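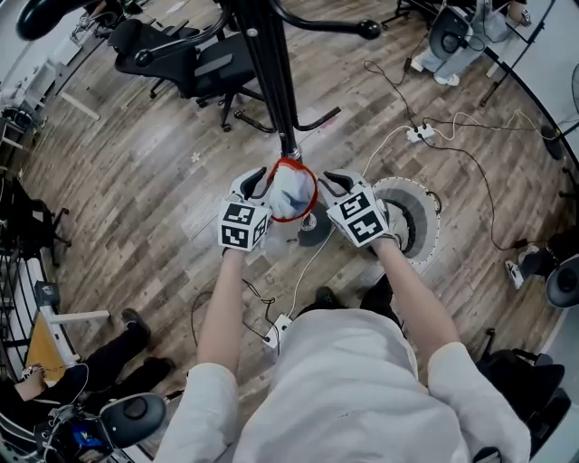 White cloth, red border, black pole stand behind.

1/ Finished Amancay Zapata's The Kiltham Chronology over two evenings. It is a year-by-year record of one mill town, arranged by topic within each year: trade, transport, schools, deaths.

2/ Entries are short. Most run to three lines. The longest is the Ustdale bridge collapse, which gets 12 columns and its own map.

3/ Symbols in the margin mark the topic. There are 29 of them and the key is printed only once, on page 7. I copied it onto an index card.

4/ The index is by surname and street. No subject index – if you want floods, you read for floods.

5/ Sourcing is uneven. The early years lean on Masen's parish notes, cited by volume but never by page. From the railway chapter on, newspapers are cited properly.

6/ Ní Bhriain's older history puts the market fire in June. Zapata has it two years later and gives no reason for the change. I would like to see the ledger.

7/ Paperback binding is glued and mine has cracked at the bridge map. Get the hardcover if you plan to use it as a reference. Next up is the Ustdale volume, same format, different editor.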